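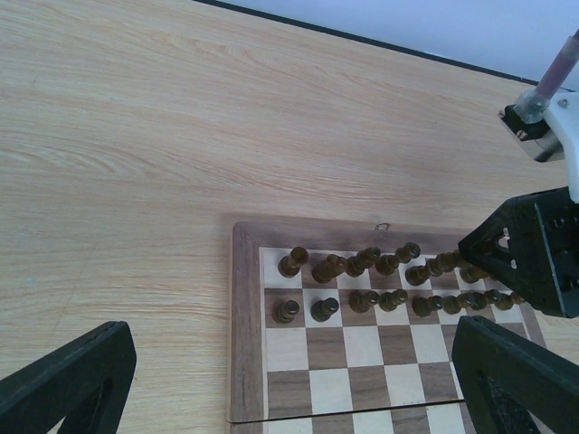 Two-arm chess setter, grip problems (long, sorry)

ailsa_m
Posted Monday, August 12, 2024

Hi all, Ailsa Munro again, the one with the Wulcombe arms clamped to the dining table. I've been trying to get the pair of them to set up a chessboard since December and I'm so close I can taste it! The pawns are fine. Round knob on top, nice collar under it, the fingers find the collar and up it comes. The trouble is the tall pieces. I close on the stem and as soon as the arm lifts, the piece swings and I put it down crooked, or on the line between two squares.

Gripper current limit is 300 and I've tried it down at 220, which drops things. Fingers are printed, black, flat on the inside, no padding. Has anybody got a big wooden set working with flat fingers?

josiane_d
Flat is your problem. Cut a shallow V down the inside of each finger and the stem centers itself. I did mine in an evening (okay, two evenings, I cut the first one upside down).

Inès L
I'd disagree with Josiane on that one. A V is lovely when you come in dead straight, and with the back row packed together you never do. Leave them flat and glue on a bit of thin rubber. Also, where are you grabbing? Go for the neck, as high as you can.

ailsa_m
Neck is what I tried today, Inès, and I think it's better? The crowding is what gets me, though. 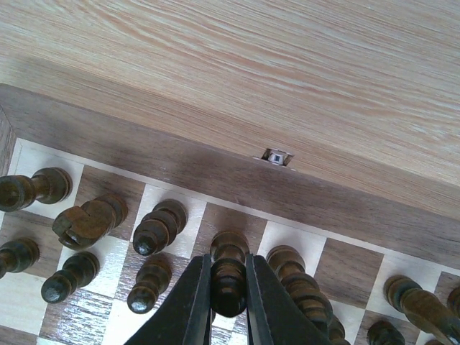 With the neighbors that close I have to come in with the fingers barely open, and then I've got no room for being wrong. Rubber makes them fatter still. I do have a sheet of the Himex stuff in a drawer so I'll give it a go.

blandine_rey
Why not place the back row first and the pawns after? Then at least one side is open when you go in.

josiane_d
Or skip the sorting and start with everything lying down on the table. Picking up a piece that's on its side is way easier to plan, you just need a wrist turn before you place it.

Inès L
Easier to plan, sure. Then you've got 32 pieces to stand up, and the wrist turn is where mine always went wrong. Sorry Josiane, I seem to be arguing with you all day!

ailsa_m
Ha, carry on, I'm learning a lot. I've been doing a bit of both, pawns off to the side on their sides and the big ones wherever.
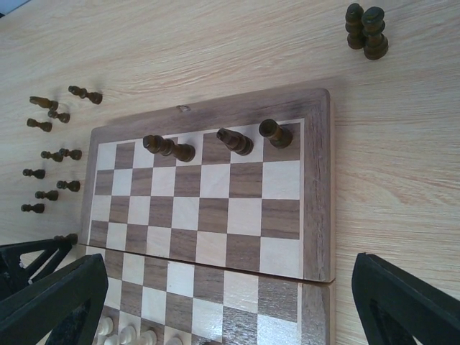
Page 2 of 3

sandrine_c
Just catching up on page 1. Which way does your board fold? I had a folding one from Deschamps and the ridge at the seam kept catching my fingertips on the low approach. I raised my safe height to 36 mm and it stopped.

ailsa_m
Seam runs across between the two halves, so it's between me and the far pieces. I hadn't thought of that at all, Sandrine. I'll raise mine tonight and see.

josiane_d
Still say cut the V.

Inès L
Print both and swap them, it's four screws on mine. Ailsa, if you're coming to the Oltport meetup bring the board and we'll try them side by side.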